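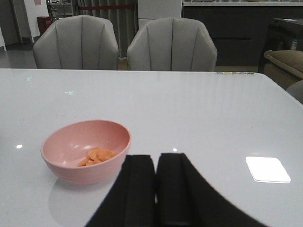 How many demonstrations do I need before the policy is worth testing?

Plan on 87 good ones per task. Fewer will give you an arm that reaches confidently for the wrong place, and more can wait until you have seen it fail.

4. Recording a demonstration set

This section assumes the arm is mounted, the wrist camera is streaming, and you have read Section 3 instead of promising yourself you would.

4.1 Before you record

1. Put one bowl on the table. Sliced carrots are the standard filling in the Rallik protocol. They show up well on camera and forgive a clumsy grasp.
2. Open the gripper fully and bring it to the start pose beside the bowl.
3. Check the wrist view. Both fingers should be visible at the bottom, and the inside of the bowl should be in view.
4. Lock the exposure. On auto, it will chase every ceiling light it finds in a shiny tabletop.

Note: Leave reflections alone. Renji Yagi spent most of January covering the table with felt, and his policy then worked beautifully on felt.

4.2 Recording

5. Press Record, wait for the tone, and move the arm by hand control at a calm pace. You are teaching it your habits, including the bad ones.
6. Finish each episode with the gripper open and clear of the bowl.
7. Mark the episode Keep or Discard right away. Your opinion of it will improve over lunch.
8. Shift the bowl before the next episode. Nine start positions are enough for a first set.

Caution: Keep your hands off the table while the tone is sounding. The arm holds its last command and has no interest in your fingers.

4.3 What to expect

Kumiko Wada and Selorm Akolgo compared two ways of choosing episodes from a pool of 2263. One policy was trained on the full pool, the other on 400 episodes picked for spread of bowl position. The smaller set did better on positions neither policy had seen. It did worse when the bowl was turned over, a case the authors describe as "out of scope" and the rest of us describe as Tuesday-proof furniture testing.

If your own result looks much better than theirs, check that your test episodes are missing from the training folder. Then check again with someone who wants you to be wrong.

To pick a spread set from your own recordings, go to Section 5.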